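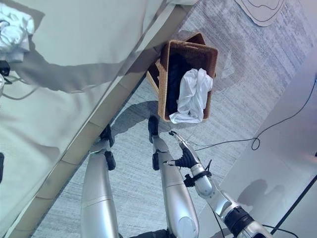 Khoa Giáp has spent 13 months teaching a humanoid robot to do laundry, a chore he himself puts off until the socks give out. His workshop is the spare bedroom, and the bed has never been moved out. The test course is a wicker basket on the gray carpet, with a dark garment at the bottom and a white cloth flopped over the rim, and the black-fingered hand goes down toward it with its fingers spread, like a man reaching for a dog he doesn't quite trust.

The legs came secondhand. The right arm is the third one. Khoa bought the wrist fitting from Jevico for 32 dollars and then spent a December weekend filing it until it fit. "The drawing was in metric," he says. "So was I. I still can't explain it."

Cloth is the trouble. A box stays a box when you grab it. A shirt becomes a different shirt. Khoa keeps a log of attempts, now at 524, and the notes column has grown short-tempered. Attempt 301 says only "sleeve."

His friend Nesma Nasr writes the grip software from her kitchen two streets over, and would like him to buy a second basket with lower sides. He would like her to fix the thumb. They have been having this conversation since spring.

The budget was 2000 dollars, a figure Khoa now mentions the way other people mention their high school weight. Next up is folding. He has cleared a shelf for the results, and it's a small shelf.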